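Shopping for robots on a school-lab budget: a chat with the equipment lead at Grenmont

2021-12-15

I've been meaning to write about robot budgets for ages, mostly because I get so many emails from people who have just been handed a pot of money and a deadline. So I called up the woman who does the purchasing for the manipulation lab at Grenmont, and she very kindly gave me a whole afternoon (and a lot of coffee).

My first question was the one everybody asks me: how much of the money should go on the arm?

"Less than you want it to," she said, and laughed. "I came in thinking the arm was the purchase and everything else was shipping and tape. Then I sat down with the quotes and the arm was 40 percent of it."

The rest, she told me, went on the mounting, the grippers, the cameras, the computer, the safety stuff and spare parts. She keeps it all in one giant spreadsheet, and I got to scroll through it! There's a column for what each thing cost and another for what it cost by the time it was working, and those two columns do not match. The worst offender was a table. They bought a cheap one first, it wobbled whenever the arm moved fast, and they ended up paying for a second one with a proper rail mount.

"So that's 2 tables," she said. "I put 2 tables in every budget now, and if we only use one I look like a genius."

They had quotes from Itham and from Iwasaki, and she went back and forth on them from July until the fall. Itham was cheaper up front. Iwasaki came with a longer service plan, and the nearest repair shop was a morning's drive away. She picked Iwasaki in the end and she's happy with it, though she did say she'd have pushed harder on the price of spare gripper fingers. Those are the thing they burn through. She now orders 7 sets at a time – the box lives under her desk.

I asked what she'd spent the least on and gotten the most out of, and she didn't even stop to think. Toys.

"Play kitchen stuff. We set aside 100 dollars for objects and I felt silly writing that line down next to the arm. It's the best line in the whole budget."
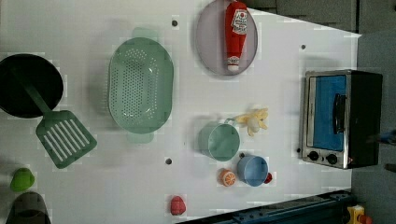

She likes toy food and dishes for practical reasons. A cup on its side is a different problem from a cup standing up, a colander is a pain to grab if you come at it wrong, and a strawberry is small enough to show you how good your gripper really is. When something gets dropped or squashed, it costs pocket change to replace. Her one tip is to buy doubles of anything you plan to use for a long time, and do it on day one, because toy makers change their colors and shapes constantly and then your new tests don't line up with your old ones.

Next year's big item is software. They're trying out a planning tool called Flulura, and she's asked for a monthly license until the team decides whether they like it. She'd also like a second arm, but she wants to see a full year of repair bills first.

"Ask me again when the service plan runs out," she said, and then she had to go sign for a delivery.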